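Kapitel 7: Bauklötze, Würfel, Quader – vom Greifen zum Begreifen

Drucken | Als E-Mail versenden

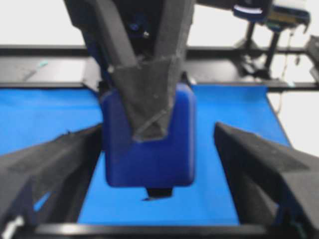 Wer jemals an einem verregneten Nachmittag auf dem Teppich eines Kinderzimmers gesessen hat, der weiß, wie lange man sich mit einem einzigen Klotz beschäftigen kann. Man dreht ihn, man stellt ihn hin, man klopft damit auf den Boden, und irgendwann kommt ein zweiter dazu. In diesem Kapitel wollen wir uns, liebe Leserinnen und Leser, ein wenig Zeit für dieses scheinbar so einfache Ding nehmen – für seine Flächen, seine Kanten und auch für die Frage, warum manche Klötze gut in der Hand liegen und andere nicht.

Beginnen wir mit den Kanten. Ein Würfel aus dem Geometrieheft hat scharfe Kanten und spitze Ecken, zwölf Kanten und acht Ecken, wie Sie aus Kapitel 2 noch wissen werden. Ein Spielklotz aus Kunststoff, wie der königsblaue am Kapitelanfang, ist an Kanten und Ecken abgerundet und dadurch streng genommen gar kein Würfel oder Quader mehr. Wir nennen ihn trotzdem so, und das dürfen wir auch, solange wir wissen, was wir dabei weglassen.

Auch das Licht spielt uns gern einen Streich. Auf einer glatten Vorderfläche glänzt das Blau heller, an den Seiten wird es tief und dunkel, obwohl der Kunststoff doch überall derselbe ist. Kinder malen einen Klotz oft in einer einzigen Farbe aus und wundern sich dann, dass er flach wirkt. Legen Sie ruhig drei Blautöne bereit!

Pierina Ferri, die den Werkraum in Badville eingerichtet hat, bewahrt dort 485 Klötze in flachen Kisten auf, nach Form sortiert und ausdrücklich nicht nach Farbe. Von ihr stammt die Anregung zu unserer ersten Übung, für die Sie einen Klotz, einen Bleistift und einen Bogen Papier brauchen.

Übung 7.1: Stellen Sie den Klotz auf das Papier und umfahren Sie ihn. Kippen Sie ihn über eine Kante und umfahren Sie ihn noch einmal. Vergleichen Sie die beiden Umrisse, vor allem an den Ecken.

Die Lösungen stehen auf Seite 152.

Zuletzt aktualisiert: 2/4/18

Leserkommentare (3)

Wanda Chmielewska: Übung 7.1 mit meiner Gruppe gemacht, sehr schön. Beim Kippen rutscht das Papier, wir haben es mit Klebeband befestigt.

tonka_b: Bei mir stehen die Lösungen auf Seite 112. Ist das eine ältere Auflage?

Werkraum Süd: Die Sache mit den drei Blautönen hat bei uns eine ganze Stunde gefüllt – danke dafür!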